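Nalside Neighbourhood Meals
Progress report to the Hattar Fund, October 2021
Prepared by Jocelyn Pascual

You asked for a frank account of the second stage, so I'll start with the number everyone likes. We delivered 1,136 meals against a target of 1,000. I would be careful with it. A meal counts as delivered once it is handed over at the door, and we have very little idea how much of it gets eaten.

So-yul Yeon rang 40 households to ask. Most said the food was lovely. People tend to say that to whoever brings the food, and I don't think the calls should be quoted as evidence of better nutrition, although the draft summary does exactly that.
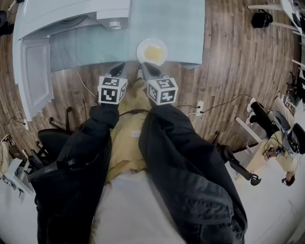

The Ollex ordering software remains a disappointment. It was meant to cut phone bookings and it hasn't, as far as I can tell. Several older clients gave up at the password screen and went back to ringing the office. We have paid for 3 more months under the contract and I would not renew on present results.

Fuel is over budget, mainly on the rural run. I had doubts about that route when it was proposed and I still have them, though the people on it are probably the ones who most need the service.

Before the next payment we would like your agreement to move the unspent training money into fuel, and to drop "meals delivered" as the main measure. So-yul has drafted a short follow-up survey, attached separately.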